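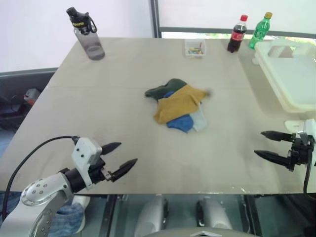 Dark green, mustard, bright blue and pale gray, all in one heap on the table.

Storncombe Everyday Cloths, mixed colors

Okay, cloths! I get more mail about these than about anything else in the shop, which still makes me laugh a little, since I started carrying them as a side item next to the Vilela trays and figured I'd sell a few to my neighbors. I now go through them by the carton, and I use them at home every single day (there's one over my shoulder as I type this).

They're a plain, medium-weight cotton cloth, hemmed on all four sides, no fringe, no loops for a ring or a hook. I like them because they do a bit of everything. I dry glasses with them, I wipe the counter, I line the bread basket, I wrap a sandwich when I can't find the lid to anything. My last set of fancy kitchen towels had a waffle weave that caught on every rough fingernail in the house, and these don't do that.

The colors

You get to pick your own mix, and people have strong feelings here. Dark green is my best seller by a long way and it hides coffee beautifully. Mustard is my own favorite and the one I'd tell you to get two of. The blue is BRIGHT, so if you were hoping for something dusty or faded, go for the gray, a pale one that looks almost white next to the others. I get asked for red a lot. I tried a red sample last July and it turned a whole load of laundry pink, my good pillowcases too, so red is off the list until I find a dye I trust.

Wash the blue and the green on their own the first time. Cold water, regular detergent. After that I throw everything in together.

Please don't use fabric softener! It leaves a coating and then the cloth just pushes water across the counter at you. If you've already done it, run them through a hot wash with a cup of white vinegar and they should come back.

Size and shrinkage

The big question. They shrink a little in the first couple of washes, mostly in length, and then they settle down. I've had customers line up an old one and a new one and write to me worried they'd been sent the wrong size. You weren't, I promise. If you need them to match (for napkins, say), buy them all at once and wash them all at once.

They also come out of the dryer crumpled. I've never ironed one in my life, but a quick snap while they're still a bit damp gets most of the creases out, and then fold in half, in half again, and in thirds so they stand up in a drawer like file folders. If you're not a folder, a heap in a basket works fine too. I kept mine that way for years.

How they're sold

Single cloths, or the bundle of 12, any colors you like. Write your mix in the notes box at checkout, something like "5 green, 4 mustard, 3 gray." If you leave the box blank I pick for you, and you will be getting mustard.

Item numbers, for those of you who order by email:
494 single cloth, any color
521 bundle of 12, your mix

I can hold up to 31 bundles on the shelf at one time and they go fast before the holidays, so if you see the sold out note, hang on, more are usually on the way. I don't do a waiting list anymore. I was terrible at it.

Shipping and returns

Orders placed before noon go out the same afternoon. The bundle goes in a soft mailer with a paper band around it, no plastic. Returns are fine as long as they haven't been washed. If a hem comes undone, send me a photo and I'll mail you a new one, and you can keep the old one for the garage.

Things people buy with these

The Gosix drying rack folds flat and holds a full bundle if you double them over the bars. I had my doubts about the little plastic feet but mine have stayed on.

The Vilela tray, white, with raised sides. Good for carrying a stack of folded laundry upstairs, and I use a second one by the sink for wet things.

If you're anywhere near Callcombe you can skip the shipping and pick up from my porch, just choose "local pickup" and I'll email you when it's bagged. Mornings are best. The dog is loud but she stays inside.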